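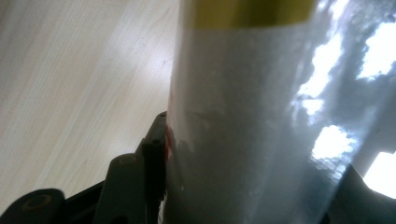
Cylinder with yellow band, close up.

Week 7, Packaging at Home: Round Containers

Welcome back, everyone! Do bring a round container from your own kitchen for the Lumbao worksheet (any size will do, really), and set it upright on the table before we begin. Turn it slowly and look for the place where the printing starts.
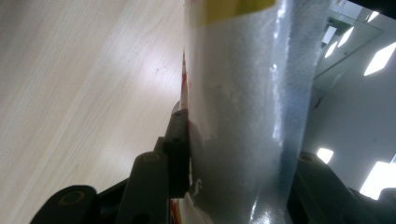 Once you've found it, sketch the outline on page 3, marking any colored bands and scuffs, and take your time over the surface, frosted or shiny. Sketches go in the Brumico folder by the end of August.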